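When our office wanted a coffee robot for the front counter, the first offer from Gindberg looked reasonable. I was asked to read the budget, and I think we were planning the wrong thing. The plan had 31 lines for the machine and 2 for the counter where it must work.
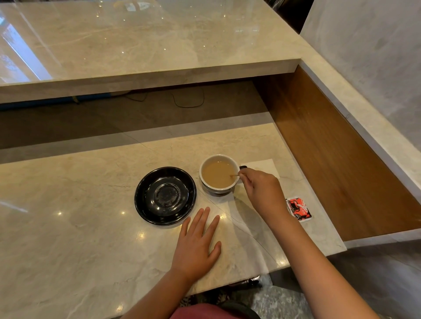
Stirring milky coffee at the marble counter.

A buyer sees one cup and counts one task. But a guest also wants sugar, a stirrer, a napkin, and a place for the saucer. Each of these is a small job, and each needs its own test before we sign. I would put some 3,000 dollars aside for such tests - before we speak about the arm.
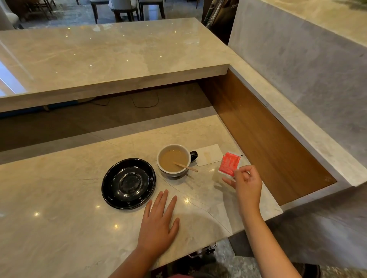
Hanne Lauritsen wrote to me that I am too careful, and that guests can open their own sugar if the robot only pours well. She may be right. Then the offer should say so, and the price should go down.

My proposal is to rent until May and write down every job that a person still does. After that we can ask Gindberg for a second offer.

Contact | Copyright 2020 Piltgate | Back to top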